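A nosy afternoon at the Skeneo open day

I'd been promised robots and free coffee, and Skeneo delivered both (the coffee was better than I expected!). We started in the main hall at 3, where Benedikt Nägeli told us the place handles nearly 2,000 parcels a shift – I'd have guessed far fewer from the car park.

My favourite stop was the small-parts demo behind the red barrier belt. Silver arm, black gripper with one long flat finger, and a cardboard tray full of narrow slots to work over. I stood there far too long watching it hold a little white piece just above the front row, with a chap at the table keeping a hand on the back of the box.
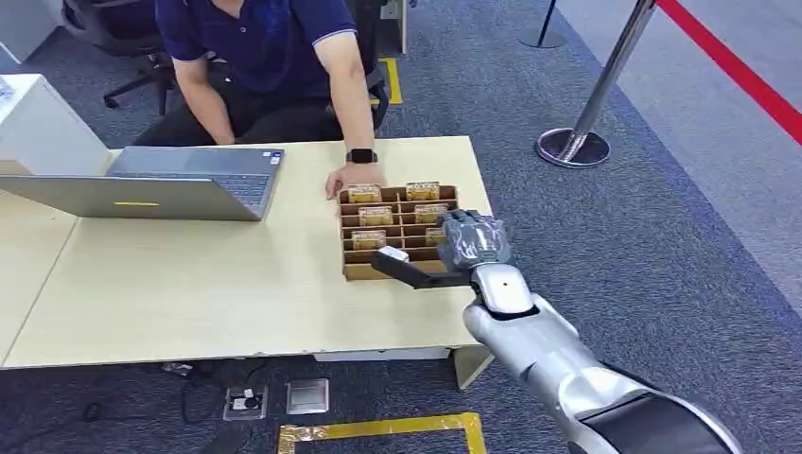 Getting there

Take bus 831 to Ineck and walk up the hill. Wear flat shoes.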